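Notes from the Freight Desk
Sep 7, 2021

Hello again, everyone! A lot of you wrote in after the June issue asking about demurrage, so I'm giving it the whole column this time (sorry to the three of you who wanted more on pallets).

The short version is that free time starts before most people think it does. At Misodon terminal the clock runs from the day the vessel finishes discharging, and your truck showing up has nothing to do with it. You get five days. We had a container of floor tile from Satska sit there for 13, and I'm still a little sore about the invoice.

What went wrong was boring. The packing list said 200 cartons, the bill of lading said something else, and Customs wanted a corrected copy before they'd release anything. Godfrey Swai over at Hestier got it sorted for us in an afternoon once he had the right paper in his hands, but by then we'd burned through our free time and then some.

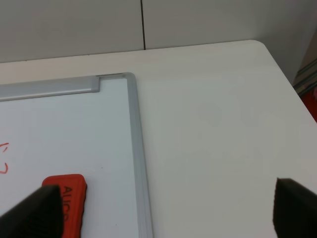
Since then I've changed how I track arrivals. I used to keep it all in email, and I'd lose things. Now every box gets a line with its discharge date and its last free day, and the last free day goes up in red marker on a whiteboard where I can't miss it. Kivi does send automatic alerts, and they're fine, but they go out at 9 in the evening and I'm not reading them then!

If you've got a demurrage story of your own, send it over. Next issue I'll get into chassis fees.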